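Jokodwood Opens Shared Baking Kitchen in Trulville

TRULVILLE, February - Jokodwood has opened a shared kitchen on Pirnden Street for home bakers who sell at local markets. The kitchen has four workstations, each with a stand mixer, an oven and a steel prep table. It covers 2,000 square feet and is open from 6 a.m.

Members book a station by the half day. Flour, sugar and salt are stocked in bulk at cost. Bakers bring their own eggs, butter and flavorings, and can rent shelf space in the walk-in cooler by the month.
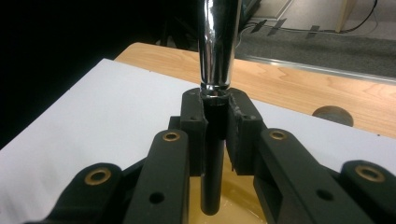

"Most of our members were mixing cake batter in small batches at home and running out of counter," said Keir Cowie, kitchen manager. "They asked for bigger bowls and a proper dish sink, so we started there."

Seventeen bakers have signed up so far. Tanveer Warraich, who runs the member program, will teach a short class on batters and custards for new members next month. The class is free with a booking.

Bookings are taken at the front desk, 496 Pirnden Street, Trulville. Parking is behind the building, off Javier Lane.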